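The Long Soak

My grandmother had one rule about bathrooms, and it was that you got out of them. Five people, one tub, a water heater the size of a mailbox. If you were in there longer than it took to boil an egg, somebody knocked. So I grew up thinking of a bath as a thing that happened to you on Saturday, quickly, with the door rattling.

I'm telling you this so you'll understand what kind of person agreed to spend most of October asking strangers about their baths. My editor, Imogen Oakley, had read that tubs were vanishing from new apartments and wanted to know if anybody minded. I said I'd make a few calls. I ended up with a notebook full of people who mind a great deal!

Kolbrún Briem minds the most. She grew up in a house in Birville with a claw-foot tub, and when she sold the place she tried to take it with her. It took four men and a borrowed truck, and it wouldn't go through the door at the other end. "I stood in the driveway and cried over plumbing," she told me, and then she laughed for quite a while. The tub now lives in her brother's garden with mint growing in it (her brother is Kári, and he says the mint is excellent).

What she has these days is a shower, a good one, and she resents it. You can't read in a shower. You can't have a cup of tea in one, though I did meet a man who tries.

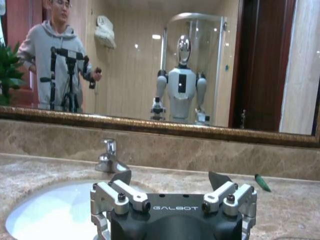 White basin, marble counter.

I started asking everybody the same question, which was what they do in there. Most people went a little pink and then couldn't stop talking. One woman does her taxes in the tub, on a board laid across it. Eyvindur Briem, a cousin of Kolbrún's, listens to ball games on an old radio he keeps on the windowsill, and he's been known to stay in through extra innings, topping up the hot with his foot. I do the foot thing too. I think it may be the one athletic skill I've kept from childhood.

Then there's the water question, and I don't want to skip it. I kept track at my place for the month, tub and shower both, with a meter my neighbor lent me. The total came to 2512 gallons for the whole household, laundry and dishes and all, and I felt pretty bad until I looked at the month before, when my nephew was staying. That one was 3863. He doesn't take baths. He takes showers, and he sings whole albums in them.

Bjarke Laxdal fits bathrooms for a living and has pulled out more tubs than he likes to think about. He says people ask for it because they're in a hurry, or because their knees are bad, and he's got no argument with knees. It's the hurry that bugs him. He told me about a couple who had theirs ripped out in the spring and called him back in the fall, a bit sheepish, to ask what it would cost to put one in again. More, he said. It always costs more.

He also told me to stop buying bath oil, which clogs things, and I have mostly stopped.

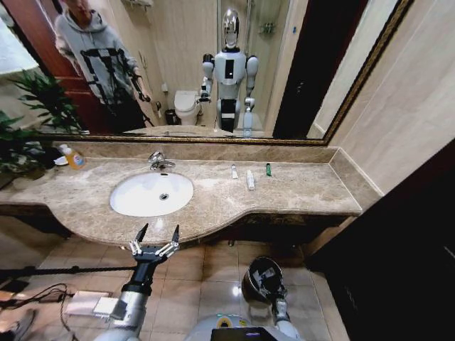
Gold-framed mirror over the marble.

If you don't have a tub and you miss one, you've got a few choices, none of them perfect. Friends' houses are one. I now have a key to a house on my street and an invitation to use the bath on weekday afternoons, in return for feeding a very fat cat. Hotels are another, but call first and ask for a tub by name, and ask twice – I've been burned on that.

And there's the public kind. Kolbrún took me to Steinarsdóttir, a bathhouse where you pay at a little window and get a towel and a locker key on a rubber band. We went at 9 in the morning with the regulars, who sat up to their chins and argued about somebody's fence. They let me have an opinion on the fence. My fingers wrinkled, my glasses fogged, and I had no idea what time it was when we got out.

Imogen asked me later if I'd learned anything. I told her the fence is on the wrong side of the property line and everybody knows it. Kolbrún and I are going again next Saturday, and she's bringing her book.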